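Jestine mobile port: progress report, second period
Prepared for Ramex by the Clitley porting team

1. Summary

The iOS build of Jestine now runs from title screen to end of chapter two without a blocking fault. Account linking works on test servers. Cloud saves are behind plan by one milestone and are covered in section 3. The Android build compiles but has not been tuned and is left out of this report except for the budget lines.

2. Client build

The word list was moved out of the main package and is now fetched on first launch. This cut the download size enough to drop the separate install step on older phones. Load time on the slowest supported handset is 12 seconds from tap to menu, against a target of 15.

Touch input was rewritten. The desktop version read a drag as a series of clicks, and on a phone this dropped letters when the finger crossed a tile corner. Tiles now have a smaller hit area during a drag than at its start. Two edge cases remain open: a drag that leaves the board and comes back, and a second finger placed on the screen during a drag.
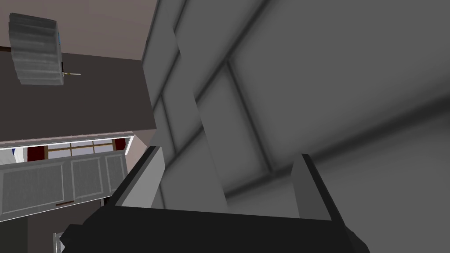 Battery use was measured over repeated sessions at half brightness. Most of the draw came from the board background, which was redrawn every frame even when nothing moved. It is now cached. Puzzle mode benefits the most. Timed mode still redraws the clock and the score bar, and we do not plan to change that before release.

3. Accounts and cloud saves

Players can link a phone to an existing desktop account with a short code. Achievements carry over in both directions. Friends lists are read-only on the phone for now.

Cloud saves fail when the same account is open on two devices and both finish a round offline. The server keeps the later upload and discards the other, so points are lost. Miłosz Sadowski has drafted a merge rule that keeps both rounds and recomputes the total. It needs a change to the save format, and the new format must be in place before the wider test begins. 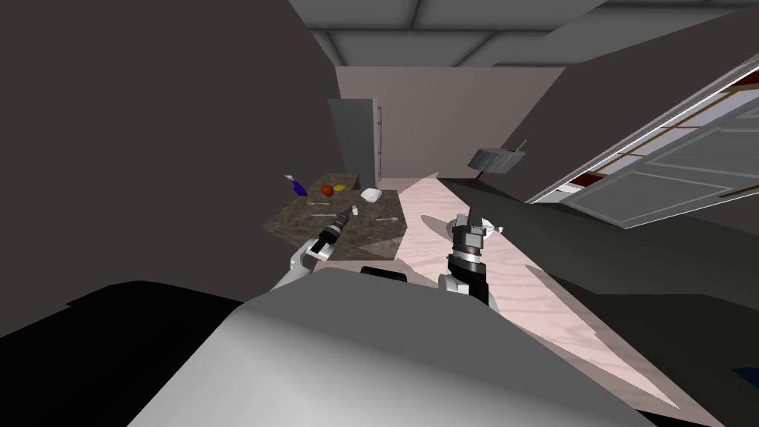 Wiesława Kozłowski asked in her review notes whether the format change would break saves made in the closed test, and said she would accept a one-time reset if testers were told a week ahead. She also asked that the reset not touch achievements. Both conditions are met by the current draft. Achievements are stored apart from round data.

4. Closed test

The test group now stands at 500 accounts. More than 1,000 crash reports came in during the period, nearly all from a single fault in the sound library, fixed in the Mạc branch in July and merged since. The remaining reports fall under memory warnings on tablets and are being sorted. 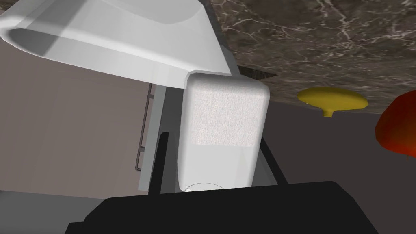
Figure 1. Rendered view, close range.

5. Open risks

Store review times are outside our control, and the schedule holds only one spare week for a rejected build. The French and Polish word lists have not been delivered. Without them the release would be English only, with the other languages added in a patch. 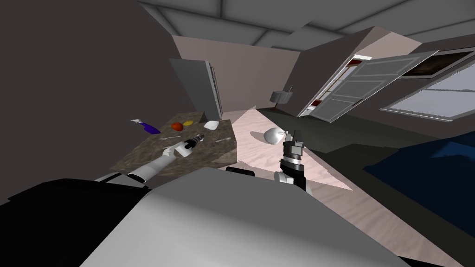

Figure 2. Rendered interior with robot arms and granite countertop.

6. Next period

Freeze the save format. Close both drag faults. Open the wider test once merge results match on all supported devices. Begin tuning the Android build. Spending is within the approved amount, and no change to the payment schedule is requested.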